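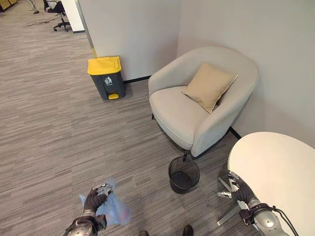

Is the Heretau well still dropping? By the logger's record it fell 7 mm overnight, less than the night before.

June 23, 2020. Water level read at 1647 hours, then checked by hand with the tape. The two agreed. Pump at Grandwood held 52 Hz all day - no trips. Ha-neul Ma wants the sample interval cut to 700 seconds before the July test. I set it after lunch and cleared the old file. Sebastião Andrade still has the spare cable. Battery voltage slightly low, so I will swap the pack tomorrow and reseal the cap - the gasket is worn on one side.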